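Fixing a Handheld Gripper That Loses Tracking When You Reach Into Things

I lost most of March to this one, so I'm writing it up while it's fresh (and while I still have the log files open in another window). If you record demonstrations with a pair of handheld grippers and your left or right hand suddenly teleports a foot sideways in playback, this might save you some grief!

Quick background on our setup. We use handheld grippers with marker cubes on them, a head camera that looks down at the work, and a little logging program called Groltik that Tùng Phí wrote and that I have been slowly making worse. The recordings go into training a policy for kitchen chores. Open the microwave, take the thing out, close the microwave. That kind of stuff.

What went wrong

Everything looked fine while we were recording. Lights green, files saving, no complaints. Then Zoriana Kovalchuk ran a batch through replay on the real arm and the left gripper jumped toward the door hinge so hard that the arm tripped its force limit and stopped. No damage, thank goodness, but she had her hand on the stop button and was not happy with me.

The bad episode was number 2514. I went back through the rest of that batch and found 207 episodes with the same kind of jump in them, nearly all of them with a door in the way. Drawers were fine. Wiping the table was fine. Doors, terrible.

Before you start: take the arm out of it

Please do this part first. Don't debug tracking by replaying on hardware. I did it twice because I was impatient and I got lucky both times. Switch replay to simulation only, power the arm down, and keep it down until you've done the whole list. If somebody else shares your arm, tell them too. We put a piece of tape over the enable switch with my name on it.

Step 1. Find the exact moment

Open the episode and plot the position of each gripper over time. You're looking for a vertical cliff. A person's hand makes a curve, even when they're moving fast, and a tracking jump makes a straight line up or down. Write down the frame number. Ours was 3441, right as the hand went past the door.

Now look at the camera picture at that same frame. Can you see at least two faces of the cube? If you can only see one, and it's at a steep angle, you've probably found your problem. A single flat square marker has two poses that look almost the same to the solver, and when the angle gets bad it'll happily flip from one to the other.

Step 2. Check what happens when the cube disappears

This was the one that really got me. When Groltik lost a cube completely, it held the last good pose and kept writing it to the file as if everything was normal. Same confidence value and everything! Then when the cube came back, the pose snapped to wherever the hand was by then. On replay the arm sits still and then tries to cover all that distance in one step.

To test yours, start a recording, hold one gripper still, and put a sheet of cardboard between the cube and the camera for a few seconds. Move your hand while it's hidden. Pull the cardboard away. Stop, and look at the log. If there's no gap and no flag for the hidden part, you have the same bug we had.

Step 3. Fix the logger

Have it write an empty pose and a "lost" flag when no face is detected. Don't fill in the gap at recording time. You can always interpolate later, but you can't un-interpolate. We throw out any episode where a cube is lost for more than 11 frames in a row, and shorter gaps get smoothed offline. Your number will depend on how fast your people move, so try a few.

While you're in there, add a speed check. If a gripper moves farther between two frames than a human hand could, mark it. Ours is about ten lines of code and I am embarrassed that it wasn't there from the start.

Step 4. Put a limit on the replay side as well

Even with clean data, the arm should refuse a huge step. Signe Hallgrímsson set ours up so that replay checks the whole path before the first motion, and won't start if any step is over the limit. The force limit saved us, but I don't want that to be the thing I count on.

Step 5. Change how you reach

Code only gets you so far. Some of this is body position, and it's worth practicing with the recorder off. Turn the microwave so the door opens away from the hand doing the reaching. Keep your wrists a little lower than feels natural, with the cubes up toward the camera. Slow down when you pass the door. And open it all the way before you go in, because a half-open door hides a lot more than you'd think.

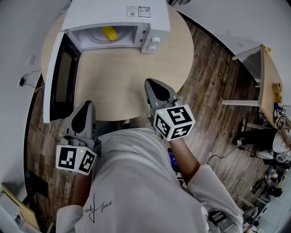

Do I need to recalibrate the cameras after a jump like this?

Usually you don't. A calibration problem shows up as a steady offset through the whole episode, and a jump that comes and goes points to lost or flipped markers. Recalibrate if the offset is still there when the gripper is sitting still in plain view.

Step 6. Rerecord and compare

Do a short set of door episodes with the new logger and plot them like you did in step 1. Look for flags first and cliffs second. If you still get cliffs with no flag, your speed check is too loose.

Once the plots look good, run them in simulation, then on the arm at the slowest speed you have, with a person on the stop button and everyone else out of reach. Malou Ragnarsson wanted us to do that with the microwave off the table the first time through, and I'd do the same again.

I still haven't gone back through the older drawer recordings with the new check. If you've got a good way to tell a flipped marker from a fast wrist turn, drop it in the comments, my current filter throws out too many good ones.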